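**Kandent opens second collection room — 200 tasks on the list**

August. Kandent said Wednesday it's adding 10 stations for recording two-handed household work, all hand-held grippers. Partner is Stolatgate, same as before. Each task gets 40 takes, different people, diferent speeds.

"Small stuff is what the model gets wrong," said Ignacio Alarcón, collection lead. "Cups, brushes, lids."

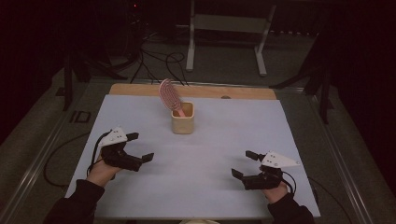
Takes run 60 seconds max — then reset, go again. First set goes to Alimine for training. More dates to follow.

Press contact: Kandent front desk, mornings only.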